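How Salt Gets Out of the Sea

Salt is a mineral. Its chemical name is sodium chloride, and each grain of table salt is a crystal. Most grains are shaped like tiny cubes. Salt is found underground in thick layers of rock, and it is also found in sea water. This page covers salt from the sea.

Where sea salt comes from

Rain falls on land and runs over rocks. Rain water is slightly acid, so it slowly breaks down the surface of the rock and carries small amounts of minerals away. Streams carry the minerals to rivers, and rivers carry them to the sea. More minerals come from hot vents in the sea floor.

When sea water evaporates, only the water leaves. The minerals stay behind. Over a very long time this has made the sea salty. One liter of ordinary sea water holds about 35 grams of dissolved salts, and most of that is sodium chloride.

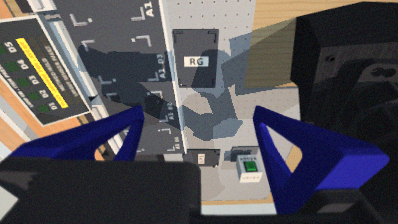 Rivers contain dissolved salts too, but so little that you cannot taste them. River water keeps moving and is replaced by new rain. The sea has no drain, so the minerals collect there.

Evaporation

Evaporation is the change from a liquid to a gas. It happens at the surface of the water, and the water does not have to boil. Three conditions make it faster:

Heat. Warm water evaporates faster than cold water.
Wind. Moving air carries the water vapor away.
A large surface. Water spread out in a wide, shallow pond evaporates faster than the same water in a deep tank.

Salt makers use all of these. A salt works is built on flat ground near the coast, in a place with strong sun, steady wind and little rain.

The ponds at Holville

The salt works at Holville has 16 ponds joined by narrow channels. Sea water enters the first pond through a gate at high tide. The gate is then closed.

As the water evaporates, it becomes saltier. Very salty water is called brine. Workers open small gates to let the brine flow from one pond to the next. Different minerals come out of the water at different stages. Chalky minerals come out first, then gypsum, and then sodium chloride. Moving the brine at the right time leaves the chalk and gypsum behind in the early ponds.

The last ponds are called crystallizers. The brine in them is so strong that it cannot hold any more salt. Such a liquid is called saturated. Any further evaporation forces salt to form crystals, which sink and build up a white crust on the bottom.

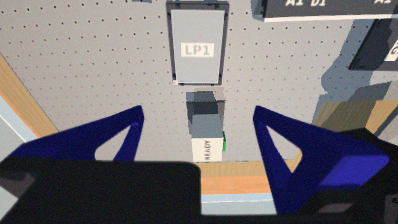 Harvest at Holville ends in November, before the winter rains. The leftover brine, called bittern, is drained off first. It contains magnesium salts and has a bitter taste. The crust is then broken up, scraped into piles, and washed with clean brine. Fresh water would dissolve too much of it. In a good year the works collects over 2,000 tons.

A smaller works at Udton has only 2 crystallizers, and the salt there is raked by hand.

Grow your own crystals

You will need a cup of warm water, table salt, a spoon and a dark plate with a rim. Ask an adult to pour the water.

Stir salt into the water one spoonful at a time. Stop when some salt stays on the bottom and will not dissolve. Pour a thin layer of the clear liquid onto the plate. Put the plate on a sunny windowsill and leave it alone for several days. Look at the crystals with a magnifying glass. Slow drying usually gives larger cubes.

Words to know

Brine: very salty water
Bittern: the liquid left after most of the salt has come out
Crystallizer: the pond where salt crystals form
Saturated: holding as much dissolved material as possible

Last updated 20 December 2020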